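Visit report: open afternoon for cat owners at Murenow

Written for the members of the Dukthorpe cat group who could not come

On Friday I went with Soledad Quintero to the open afternoon of Murenow in Mumness. We took the bus at half past twelve and arrived a little before two. The entrance is at the back of the building, after the car park, and the sign is small. We walked past it first and had to ask at the bakery.

Murenow is known to most of us for its litter, which the shop in Dukthorpe sells in the paper sacks. On the ground floor is the store, and there we began. Our guide was Jaqueline Robles. She spoke quite fast, but she was patient with questions and repeated the things when I did not catch them. She told us that the store holds 4,000 sacks when it is full, and that in August it is never full, as people buy for the holidays and for the neighbours who will feed the cat.

The store itself is one long hall with high shelves. It smelled of paper and a little of clay. We were shown how a sack is weighed and closed, and Soledad was allowed to close one herself. The seam was not straight and they put her sack aside for the office cat, whose name is Arellano. We did not meet him, he sleeps upstairs in the afternoon.

After the store we went up to the room where they look at the daily side of the matter: how a box is filled, cleaned and emptied in a normal home. I had expected a laboratory. It is a light room with a big window and a white table, and the things on it are the same ones that we all have in the bathroom or the corridor. A litter box, a scoop, a bin, a bag.

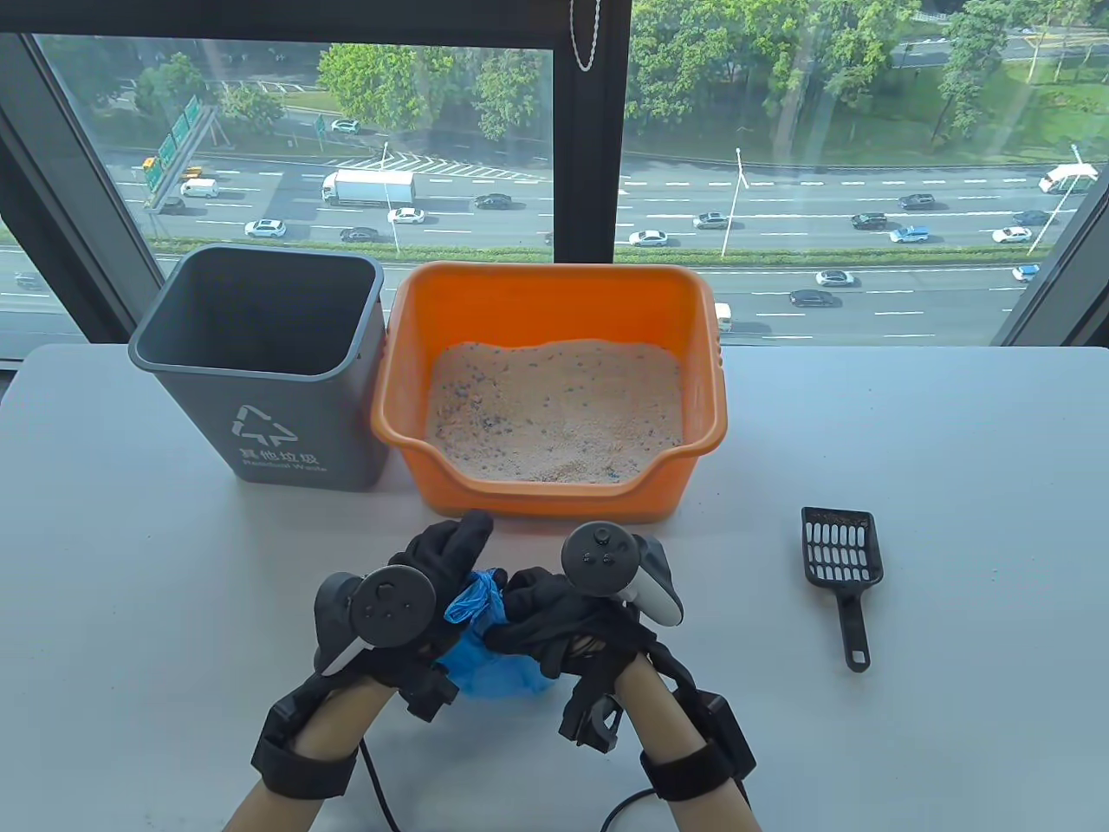 Jaqueline said that most complaints which they receive are not about the litter. People write that it smells or that it goes everywhere, and when the firm asks back, the box is filled too high, or the scoop is too coarse for small grains, or the bin stands in another room and the bag drips on the way. For this reason they give so much attention to where the things stand. The bin should be directly beside the box. I keep mine under the kitchen sink, so I felt a little caught.

We spoke for a long time about boxes. The orange one has a low place at the front for the cat to step in, and Soledad liked this very much for her old cat, who has bad hips. I was thinking more of the other side of it. My young one digs like a dog, and through a low entry he would throw half of the litter on the floor. Jaqueline agreed that this is a real problem. Her advice was a rough mat before the entry, and to turn the box so that the low side looks to the wall, with enough space left for the cat to pass.

Then the scoops. I always bought the cheapest. A scoop with long narrow slots lets the clean grains fall back if you shake it slowly, and most of us shake too hard, so that the clumps break and the small pieces fall back too. It should also have a hole in the handle, so you can hang it – mine lies on the floor behind the box, and my husband steps on it.

The grains were pale pink with dark blue bits in between. Somebody in our group (an older gentleman from Mumness) wanted to know if the colour does something. He received a friendly but long answer, of which I understood that it is mainly a question of taste, and that some customers like to see a clean colour against the orange or grey of a box.

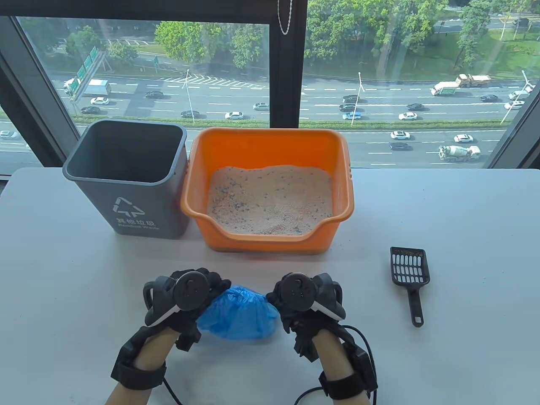

The last part was about the waste, and here the discussion became quite lively. Used litter goes with the residual waste and never in the toilet, also when the sack says that it dissolves. Our town is strict in this point. One lady composts hers and uses it under the roses, and she was asked politely not to do this near vegetables. For the bags Jaqueline recommended to open the bag fully before you take the scoop in the hand, and to tie it at once. Simple, but I do it always in the wrong order.

At four o'clock there was coffee and a dry lemon cake. We paid 2 pounds each for the coffee, which goes to the cat shelter. They had about 1,000 visitors last year over all open afternoons, and they hope for more in this one.

If you want to go, you must put your name on the list by telephone, and please wear closed shoes for the store. The stairs are steep and there is no lift. The bus back to Dukthorpe leaves at ten to five from the other side of the road, and the next one comes only after an hour. Soledad has two sample bags left for those who would like to try, please ask her before the next meeting.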